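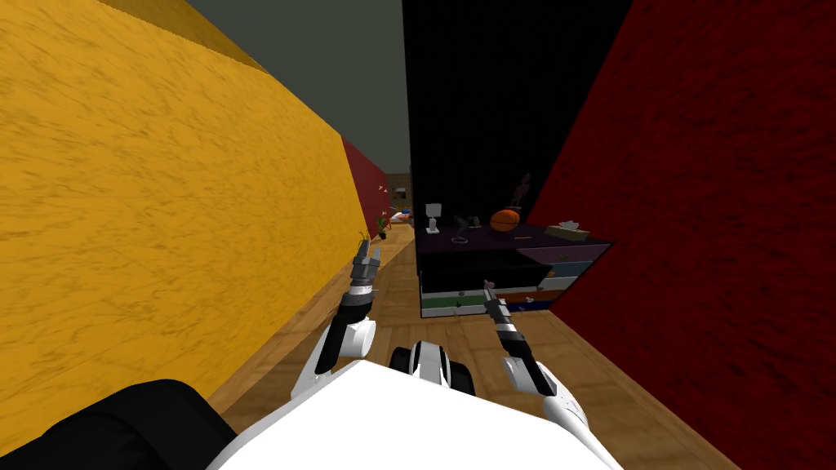

Dresser aisle in the sim, both arms out. Same layout we get on shift.

Thread: Anyone else get moved from the floor to "sim review"?

drawerpull_88
Posted April 12, 2026
I did room resets at Pesatden for years, furnished rentals, in and out. Then they signed with Goltlow and now half my shift is sitting at a desk looking at simulated rooms and marking whether the robot did the drawer job right. They say it frees us up for "higher value work." My pay is the same and my feet hurt less, I'll give them that. But I have 123 runs in my queue and I can't tell who this is supposed to help.

mnavickas
Same at our site. The training was one afternoon with Farhad Tehrani and a slide that said 1,000 rooms a month by June. Ask him what happens to the 13 people on the reset crew and he talks about the slide some more.

tidy_but_tired
I'm going to disagree a little. I have a bad back and desk work kept me employed. If a machine wants to bend down to bottom drawers all day, let it.

drawerpull_88
Fine, but it isn't doing that yet. We're doing resets AND reviewing. The crew got smaller before the robot showed up, and that's the part that bugs me.

tidy_but_tired
That's a Pesatden problem. You'd have it with or without robots.

oldcart
Is it, though? The sales pitch is what gave them the excuse. And look at what we're asked to grade. Striped drawers, a lamp, a basketball, a box of tissues. I never had a guest leave a dresser top that neat. Show me one with a wet towel and somebody's phone charger stuck behind it. 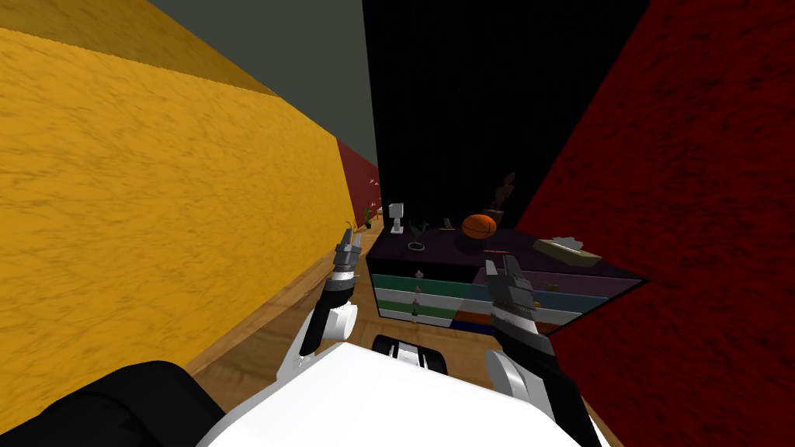
Guoqing Cheng
I grade these too and I don't mind the neat rooms, you have to start somewhere. What I mind is the form. Pass or fail, no comment box. I know how a sticky drawer behaves and there's no place to write it down.

mnavickas
We asked for a comment box. Were told it's "on the list."

oldcart
So they want our eyes and not what we know. Got it.

Guoqing Cheng
Maybe. I'd still wait until June before deciding.

drawerpull_88
I'll wait, I've got 900 more coming next week anyway. Does anyone know if reviewing counts toward the reset bonus? HR has given me two different answers.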